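Puvitz Pulls the Cover Off Its New Handheld, and I Want One Already

Posted Oct 2, 2021 by Nayara Falcão

Okay, so I had a whole different post planned for today, and then Puvitz went and announced the Fovilard, and there went my afternoon. If you've been reading this blog since April you know I've been whining about my old handheld (the left stick drifts, the fan sounds like a hair dryer), so the timing could not be better.

The quick version: it's a portable console with a 7-inch screen, a dock for the TV, and two back buttons that you can map to whatever you like. Puvitz says 58 games will be in the store on launch day, and that number includes ports, so don't expect 58 brand-new titles. A lot of them I've already finished on other machines. I'm still going to buy at least three again, because I never learn.

Neusa Arruda, who runs the hardware side over there, did most of the talking on the stream. She spent a good long while on the sticks! They use magnetic sensors now, and you can pop them out and swap them with one small screwdriver that comes in the box. I yelled at my screen a little. My roommate came in to check on me. 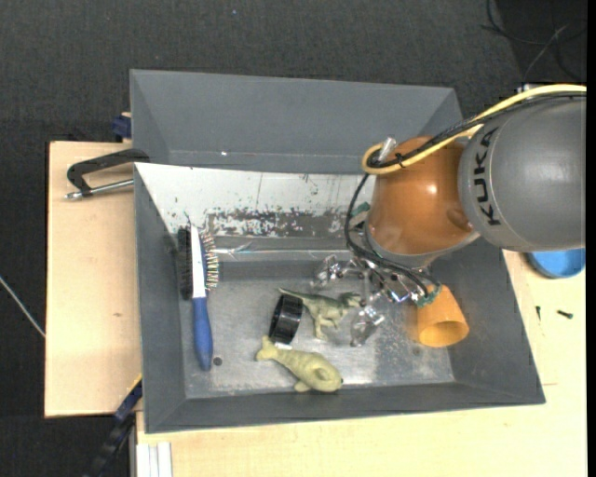 A KUKA robot arm reaches into a gray bin.

The battery I'm less sure about. The stream kept saying "all-day play," and then in the questions afterward Wahyudi Osman from the software team said that heavier 3D games will drain it a lot faster than the 2D stuff. He didn't give hours. I've asked Puvitz for a real figure and I'll update this post if I get one.

On the games front, the big one for me is Uvon, the underwater racing thing from the small studio Fontes. It got maybe a minute of footage and it looked gorgeous, all kelp and neon, with split screen for two players when you're docked. Natanael Vasconcelos, the lead designer, said the whole track editor is coming along too, and that you can share tracks with friends from the couch without making yet another account. Thank you, Natanael!

Now for the preorder mess. Puvitz is doing a first run of 2000 units in the special teal color, and when I finally got through the line on their site I was number 1145. So I'm in, I think? I have a confirmation email but no charge on my card yet. Rogério Rocha, who writes here with me, refreshed the same page for the same amount of time and got an error message with a sad cartoon fish on it. He's taking it well (he is not taking it well).

The regular black version doesn't have a limit on it, and preorders for that one are still open as I type this. Same screen, same sticks, same everything inside. If you got a teal one, tell me your number in the comments, and let me know if your card's been charged yet.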